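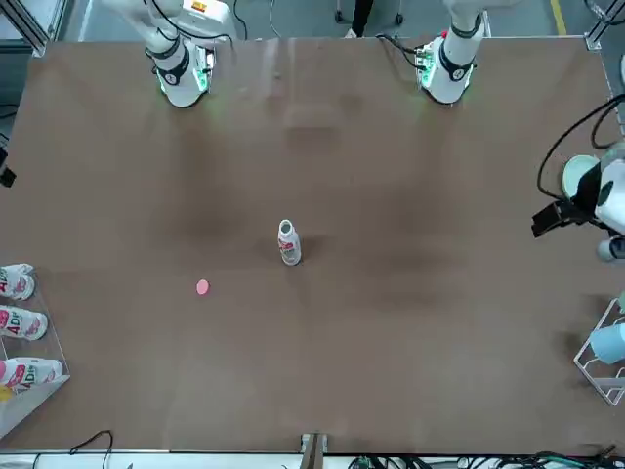 Call for participants: the Plernance study of small-pack labelling and closures

Published 2023-05-29

Prenus is looking for adults to take part in a study of how people read, open and store small household bottles. The study is called Plernance. It covers bottles sold for everyday use in the home: vitamins, skin lotions, drain treatments, food colourings, contact lens solution and similar goods. Prescription medicines are excluded.

The study has two parts. Part A is a single visit to our rooms at the Tonetti Building, Arroyo Road. Part B is a diary kept at home. Applicants may apply for Part A alone. Part B is open only to people who have completed Part A.

Background

Small packs carry a large amount of required text in a small area. The usual response is to reduce the type size, narrow the column or move part of the text on to a folded leaf under the label. Each of these changes affects how long a reader takes to find a given item, such as the batch number or the storage temperature, and how often the reader gives up. Published work in this field has mostly used flat printed samples. Plernance uses filled bottles, because the curve of the surface hides part of each line and the reader has to turn the pack to finish it.

Closures are studied in the same sessions. We record the grip chosen, the number of attempts and whether the participant changes hands. Torque is measured separately on a bench instrument and is not measured on participants.
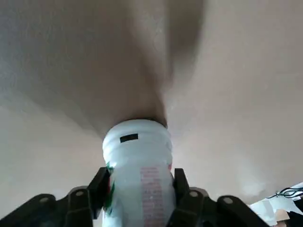 Print colour is the third factor. Red and pink inks on a white ground are common in several product groups and give lower contrast than black at the same weight. Under warm domestic lighting the difference increases. Each participant will therefore complete the reading tasks twice, once under a cool light and once under a warm one, with a rest between the two sets.

Who can apply

We need 40 participants for Part A. Applicants should:

- be aged 18 or over on the day of the visit
- read English without help
- be able to sit at a table for the length of a session, with breaks
- have normal vision, or vision corrected by glasses or contact lenses

People with reduced grip strength, arthritis or hand tremor are encouraged to apply and will make up half of the group. A doctor's letter is not required. Tell us on the form if you use a jar key, rubber mat or other opening aid, and bring it with you.

You cannot take part if you work in packaging design, label printing or pharmacy, or if you have taken part in a Prenus reading study since last August. People with a known latex allergy should say so before booking – one of the grip mats contains latex.

What the visit involves

The visit takes 80 minutes. It begins with a near-vision check using a standard reading card, at the distance you would normally hold a pack. You may keep your glasses on, and we will note which pair you use. Grip strength is then measured in each hand.

The reading tasks follow. You will be given a bottle and asked to find one item of information and read it aloud. You may turn, tilt or lift the bottle as you like. There is a time limit for each item, and reaching it is a valid result. The opening tasks use screw caps, push-and-turn caps and flip tops. All bottles in the opening tasks contain water.
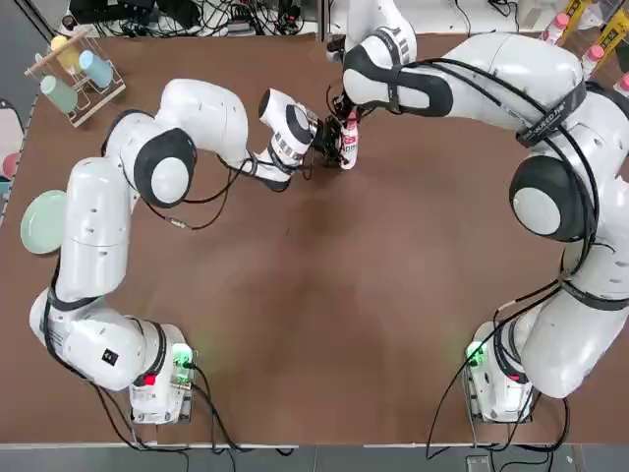
Sessions are audio recorded so that reading errors can be marked afterwards by two people working separately. Recordings are deleted once marking has been agreed. Scores are stored under a participant number, and the list linking numbers to names is kept in a different location.

Part B: home diary

Part B lasts two weeks. Participants record each occasion on which they open a small bottle at home, with the room, the time of day, the lighting and whether the label was consulted. The diary is on paper. Entries should be made at the time and not filled in at the end of the day. Blank days are acceptable and should be marked as blank.

We expect the diaries to yield 800 usable entries across the whole group. Diaries are returned in the prepaid envelope supplied.

Two points from the pilot have been carried into the final diary. The column for lighting now has a box for "none", for bottles opened at night without switching on a lamp. Bottles decanted from a larger container are to be entered under the label they now carry, even if that label is wrong.

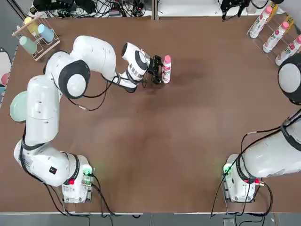 Small white bottle with pink cap, label printed in pink and red.

Payment and travel

Part A is paid as a flat fee on the day, by card or bank transfer. Part B is paid on return of the diary, whether or not every day has been filled in. Public transport fares are refunded against a ticket or receipt. Parking at the Tonetti Building is limited to two accessible spaces, which must be booked with the session.

The study rooms are on the ground floor with level access from Arroyo Road. The number 185 bus stops opposite the entrance.

How to apply

Ask for form PL-2 at the Prenus front desk or request a copy by post. The form asks for your age band, the hand you write with, the type of glasses you wear and any condition affecting your hands. Give at least three times when you could attend. Incomplete forms will be returned once for correction.

Places are allotted in order of receipt within each age band. Applicants who are not given a place will be put on a reserve list unless they ask us not to do so. You may withdraw at any point before marking is complete, without giving a reason, and the Part A fee will still be paid.

Contact: Plernance study desk, Prenus, Tonetti Building, Arroyo Road | © Prenus | Back to top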